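About Wurik

Wurik is a small research group in Nirngate. We study how robot arms learn to handle everyday containers from recorded demonstrations, and we spend a large part of our time checking whether published results in that field hold up when someone else runs them. Often they don't, and ours haven't always either.

The group began in March with one question. A lot of papers report that a policy trained on a few dozen demonstrations can pour, pick and place things it has seen before. We wanted to know what happens when the jar is a different jar. Our first method, Kandpal, was meant to answer that. It learns from 38 demonstrations per task and uses two views, one from a fixed camera and one from the wrist. 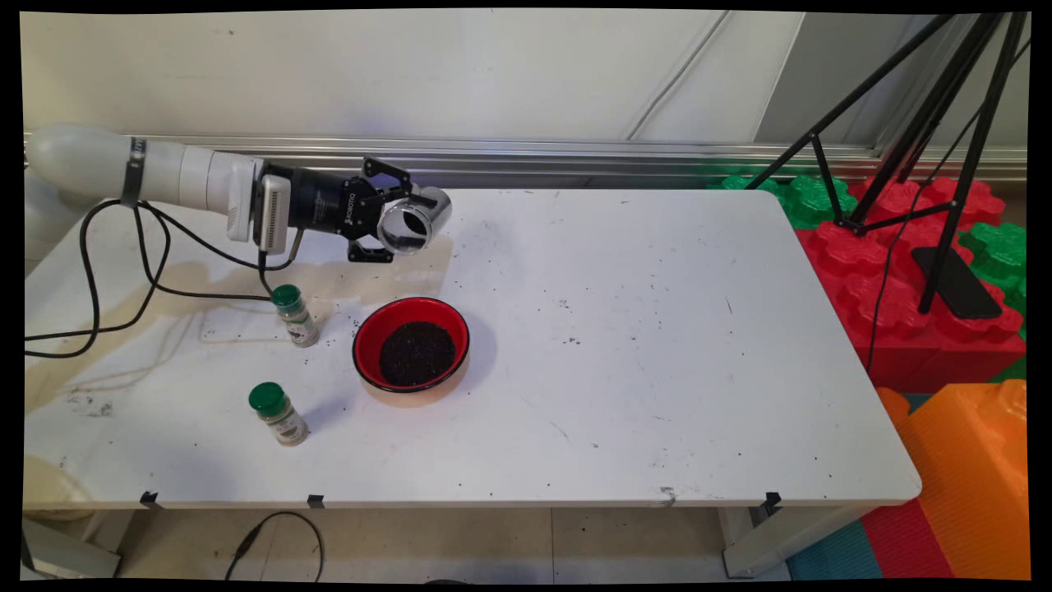

Metal cup in the gripper, with the bowl and two green-capped jars on the table.

We are asked most about the success rate, so we'll explain why we don't put one on this page. A single percentage hides the choice of objects, the starting positions and the person deciding what counts as a success. With Kandpal we used 9 starting layouts and scored each one separately. In five of them the method did well. In the others it did no better than the plain baseline, and we have no good account of why. A paper that averaged the lot would have looked respectable – and we wrote that draft, then withdrew it.

Granular material is where we trust our own numbers least. Spilled grains are easy to miss from a fixed viewpoint, and a pour that looks fine on video can leave a good deal outside the bowl. We now treat any score based on video alone as provisional.

Clear plastic is the other sore point. Depth readings through a transparent wall are poor, and the wrist view picks up whatever is behind or inside the jar along with the jar itself.

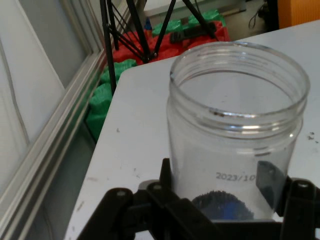
Our second project, Tirent, drops depth input altogether and relies on color images and the gripper's own position. Early runs are encouraging, but we have said that before. We suspect part of the gain comes from the lighting in our room, and until the same policy has been run somewhere else we won't claim otherwise.

We publish failed runs next to the good ones, with the layouts and scoring sheets. If you have tried to repeat our work and got a different answer, please write to us. Those are the messages we read first.

Page last updated Sep 14, 2024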